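A visit to Plondar's planning group, February

I went to the Plondar open afternoon with a fairly low bar. I had sat through the webinar, where the phrase "plans like a person" came up more than once, and I wanted to see what was under it. The building is easy to miss from the road and the coffee was gone by the time I signed in.

Muchen Zeng runs the planning side and gave the first talk. The product is called Raludow. It takes a goal, such as putting small items into the right sections of a tray, and works out which of two arms should move first and along what path. Zeng was clear that a learned model picks the order and an ordinary sampling planner does the paths. I was glad to hear it said out loud. The brochure leaves you thinking the model does everything.

Then came the numbers. The slide claimed 440 test runs in simulation and a replan time of 60 milliseconds. I asked how many of those runs started from layouts the model had never been trained on. The answer was 36. That is a thin slice, and it was not on the slide.

Kirstin MacRitchie took my group over to the screens, which was the better half of the visit. She works on Debnath, their in-house simulator, and she talks about it the way a plumber talks about pipes. She let us pick the start positions and didn't hurry past the slow bits.

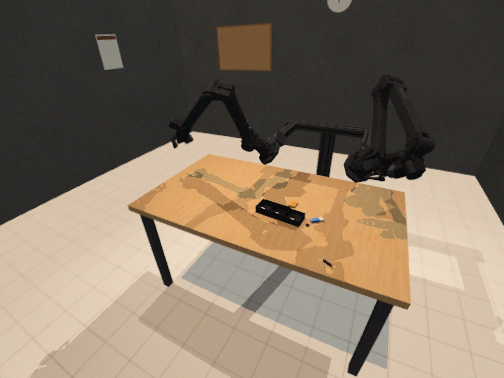
My main worry is perception. In the simulator the planner can be handed the true position of every object, and MacRitchie confirmed that the 440 runs were done that way. With the rendered camera view switched on, the success rate drops, and she would not give me a figure. Small dark parts are the hard ones, she said, and so are hard shadows across the work surface. I'd have put that on the slide.

I also asked what happens when both arms want the same patch of space. One waits – that's the whole policy for now. Fine for a tray of odds and ends, less fine if you are paying for two arms to save time.

The tooling did impress me. You can stop a run, drag an object, and see the old plan and the new one side by side in the log. Grarkinell, where I used to work, never had anything that good. Zeng says a trial on real hardware comes next. I've asked for the results with the cameras on, and I'll hold off recommending anything to our own people until they arrive.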